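Skunder hand gripper kit — quick start

Got the Temon loan set for review, 2 grippers, cables, no manual worth reading. So here's what works.

Clear the table. White sheet or board down first, basket on the left. Plug in both grippers before you pick them up, start the Fedisus app, wait for the beep. Hold low on the body, fingers clear of the pads.
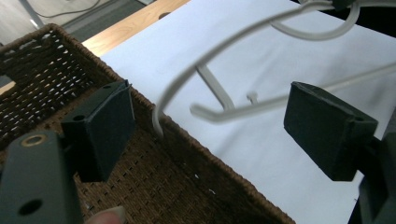
Go slow on wire stuff. Thin rods roll in the pads if you squeeze off center. Grip on a straight bit, lift, stop, then move. Radka does one pass per item, I do two — either is fine.

Recording stops at 242 seconds, no warning. Anoying. Save before that. 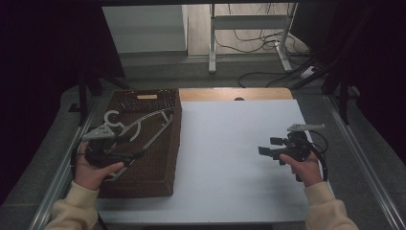 Keep cables outside your elbows or they catch. Re-zero after every 100 takes, both sides, pads fully open. If one lags, unplug it, count to ten, try again. Still laggy? Mail Paula Ursu at Temon, she swapped mine in August.

Software part comes next, once I get thru the export menu.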